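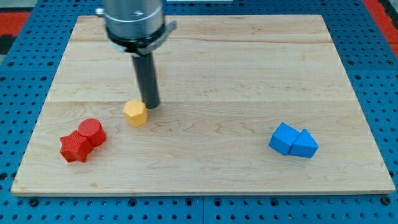 Coloured blocks on the maple board.

August
By the newsletter editor

Maple board now out for use

The large maple board is back on the blue pegboard table and can be used from Sunday. It was away for 28 days while the underside was cleaned and the corners were rubbed down. The top was left as it was apart from a light sanding and one coat of oil, so the figure in the grain still shows, and so do the seams between the planks.

Several members asked why we keep a wooden board on that table when the pegboard is flat enough to work on. Small blocks tend to catch on the holes. A short hexagonal block will stand on the pegboard well enough until it is slid, and then an edge drops in and it tips. On the maple it slides cleanly. The board is also pale, which makes the colours easier to tell apart late in the afternoon when the light on that side of the room is poor.

The board came from the Wistton workshop when it closed its Memcombe branch, and it still has the stock number 2471 stamped underneath. Please do not sand this off. The inventory goes by it.

A few points on using it:

Lift the board with 2 people. It is heavier than it looks and the front edge marks easily if it is dragged.

Keep drinks on the side bench. The ring near the back of the old board never came out.

Wipe with a dry cloth only. If something sticky has been spilled, leave a note in the book and it will be dealt with on the next cleaning day.

Put the blocks back in the Tarumora tin at the end of a session. The full set is 29, and the yellow and red ones are the most often missing. A yellow one was found in the kettle cupboard in the spring, and two greens are still being looked for. If you have taken any home by mistake, they can be left in the tray by the door.

The Yang set, with the larger pieces, is kept on the lower shelf and should stay separate. The two sets are cut to slightly different sizes and do not stack well when mixed.

The table can be booked in the usual way, in half-day slots. Mornings are full for the next two weeks but there is space after lunch on most days. The old board is in the store room and is free to anyone who can collect it.

Recent items
Memcombe store room: what is being cleared
New shelf labels for the Yang set
Opening times over the summer
Lost and found, July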